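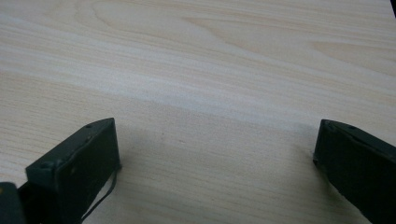 Wivano Racing 4: is the career mode worth it or should I just stay online

gravelpitt
Original poster
ok so picked this up in the May sale, 13 hours in, still in the rookie league. Handling is great, love the rain. But career is dragging so bad. Same four tracks, same engineer yelling at me about tire temps. Does it open up?? Playing on pad, medium assists, damage on.

lowbeam_
It opens up once you sign with a real team. Skip the Kustier offer, the car is a brick. Wait two more races and Ulari will come calling if you're top five in points. Night and day.

mosswater
Disagree on Kustier. Slow in a straight line sure but it's the easiest car in the game on worn tires. I won the Owen Bay round in it from 11th, everyone else pitted twice and I just sat there. If the OP is on a pad that's the one I'd take.

lowbeam_
On what difficulty though

mosswater
Hard. Not the top one.

lowbeam_
Yeah ok. On the top one it gets eaten on the back straight, every lap. Doesn't matter how good your tires are.

tannic
Career is filler imo. Played all of it in the last game and all of it in this one and I couldn't tell you a single thing that happened. Online leagues are where the game is. Lobbies are still full in the evenings, 9pm on you'll get a full grid easy.

gravelpitt
Original poster
tried online twice. got punted into the wall at turn one both times lol

tannic
That's open lobbies. You want ranked. You need a safety score of 180 to get in the decent ones, takes a few nights of clean racing. Start from the back on purpose, don't fight anyone for the first lap, it goes up quick.

pedalbox
Seconding that. Also turn off the racing line, it puts you right where everybody else is braking and that's how you get hit. Brake a touch early, let them all slide wide.

mosswater
Nah keep the line on for corners only. There's a setting for it, under display not under assists for some dumb reason. Took me ages to find.

pedalbox
Corners only still has the same problem?? The corners are where the crash is

mosswater
Fine, but he's 13 hours in, he doesnt know the tracks yet. Driving off at Owen Bay by yourself isn't great for the safety score either.

quietlap
Has anyone got the pit bug since the patch? Fuel set to 100 and the crew gives me nothing, just tires, then I run dry two laps from the end. Lost 297 points in the league table over it. Support ticket open, no reply.

lowbeam_
Are you changing fuel on the wheel menu or before the race? If you touch it before the race the in-race one gets ignored. Been like that since launch, not the patch.

quietlap
Before. huh. Will try it tonight

quietlap
Ok that was it. Still a bug if you ask me.

tannic
It is a bug. Was one in the last game too.

gravelpitt
Original poster
update, took the Kustier seat (sorry lowbeam). Second in my first race, then ninth. It really is slow on the straights but I'm not spinning anymore so whatever. Safety score at 909 in the solo challenges but that apparently doesnt carry over to ranked?

pedalbox
No, seperate score. Everybody gets caught by that one.

lowbeam_
Enjoy the brick. Ulari will ask again mid season if you change your mind, you just have to say no to the contract extension first.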